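Thread, sort of. I've been reading tidying advice again and I have doubts. Mostly about umbrellas.

The latest one doing the rounds is from the Jandar home blog. It says to store compact umbrellas upright, folded, side by side in an open bin, "like files". 882 comments underneath, nearly all of them saying it changed their hallway. Did it? It's a bin.

My main objection is that most people who own a lot of umbrellas don't have an umbrella storage problem. They have a buying umbrellas problem. You get caught out in Mirkstead without one, you buy one at the station, you put it with the others. I include myself.

The blog also says a proper drawer divider set from Suvden is "an investment". It's a bit of plastic. I can't think of a single drawer divider that has gone up in value.

Anyway, I'm fair, so I'll give you the bin version in practice.
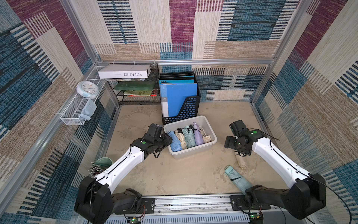
Five in the bin, two still on the floor. Light blue at one end, beige at the other.

I'll grant them this much: standing up in a row, you can tell which is which from above. Light blue, cream, mint, lavender, beige. In a heap at the bottom of a cupboard they're all just "umbrella".

But look at how it depends on every one of them being folded. Who folds an umbrella properly when they come in from the rain? You shake it, you swear at it, you leave it half open by the radiator. Three days later it's still there and you've stopped seeing it.

And the wet question. Not one of these articles deals with the wet question. Put a damp umbrella in a plastic bin with no holes and see what it smells like in March. The blog says "allow to dry fully first". Right, so now I need a drying place and a storage place. That's two places for umbrellas in a flat with one hallway.

Somebody replied to ask whether I'd tried sorting by colour. No. If it's raining I take the nearest one. I have never once stood at the door thinking today calls for lavender.

Then there's the McIntyre stand, which people keep recommending to me. Lovely thing, made for long umbrellas with proper handles. Drop a compact one in and it vanishes to the bottom and you have to tip the whole stand over to get it out. I did this for two winters.

What I will say for a see-through-ish bin is that it's low, it's cheap and you can move it with one hand. Mine lives on the shelf under the coats and so far it has not been buried in gloves. So far.

Still not convinced you need a system. My gran had a hook. Everything went on the hook. When the hook was full you gave one away.

The blog's follow-up is on rolling scarves into "nests". Apparently some 200 people have already asked for the video. I'll read it, I'll moan about it, and I expect I'll end up rolling a scarf.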